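Section 4: Delivering stems and session files

Applies to all remix and re-recording projects opened in Avholm, release 2 and later.

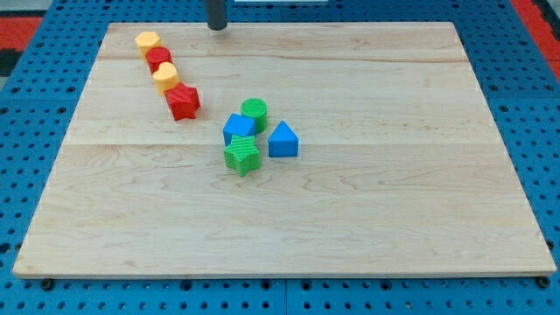 4.1 Before you start

You need an Avholm account with the Contributor or Producer role. Accounts with the Listener role can play rough mixes but cannot upload audio.

Have the following ready:
Consolidated WAV files, one per track
The tempo and key of the song
The project code sent with your invitation (four letters, a hyphen and three digits, such as PLIV-277)
A reference mix in stereo

Note: Projects opened through the Plivcombe studio desk use the same codes, but the upload folder has already been made. Skip steps 3 and 4 below.

4.2 Preparing the files

1. In your recording software, set the start of every track to bar 1, beat 1. A part that enters late must still begin with silence from that point.

2. Remove any processing on the master channel. Leave compression or effects on single tracks only where they are part of the sound, for example a tremolo guitar or a gated snare.

3. Export at the sample rate of the session. Do not convert 44.1 kHz material to 48 kHz or the reverse. The server rejects a project that holds both.

4. Export at 24-bit. 32-bit float is accepted for vocals and for any track with peaks above zero.

5. Name each file in the order instrument, part, take. Use underscores and no spaces:
BASS_DI_01.wav
VOX_LEAD_03.wav
PERC_SHAKER_01.wav

Caution: Do not use the characters / : * or ? in a file name. They are removed on upload, and two files left with the same name will overwrite each other. Overwritten files cannot be restored.

4.3 Uploading

1. Sign in and choose Projects, then Join by code.

2. Type the project code. The song title and the name of the lead artist are shown. Check both.

3. Choose New folder.

4. Enter your instrument as the folder name. Session players covering more than one instrument should make one folder for each.

5. Drag the files on to the folder. Up to 1000 files may be held in a project, counting all contributors and all versions.

6. Wait for the tick beside each file name. A grey tick means the file has arrived. A green tick means it has been read and matched to the session length.

7. Enter tempo and key in the boxes on the right. For songs with tempo changes, upload a MIDI tempo map and leave the tempo box blank.

8. Choose Submit for review.

Note: Large multitrack drum sessions take around 2 hours to be read. You may close the browser once all ticks are grey – the work goes on at the server.

4.4 Credits and splits

Credits are filled in separately from the audio. Open the Credits tab and enter your name as it should be printed, your performer number if you have one, and each instrument played.

Splits can be proposed by any contributor but are locked only by the Producer. Once locked, they are copied to the Emine rights ledger overnight. Changes after that point need a signed amendment form, found under Help, Forms.

Caution: Do not enter a split for a sampled recording. Use the Samples box and attach the licence. A project with an open sample query cannot be released.

4.5 Fault messages

LENGTH MISMATCH
One or more files do not start at bar 1. Export again as in 4.2, step 1.

MIXED RATE
Files at two sample rates have been found. The list shows which. Replace the smaller group.

CODE NOT KNOWN
The code has been mistyped or the project is closed. Projects imported from the older Koutsoukos system keep their six-digit numbers. Type these without a hyphen.

READ FAILED
The file is damaged or is not a WAV file. Files renamed from .aif to .wav give this message. Export again in the right format.

If a fault remains after a second upload, use Report on the project page. Attach the export log and do not delete the failed files until a reply has been received.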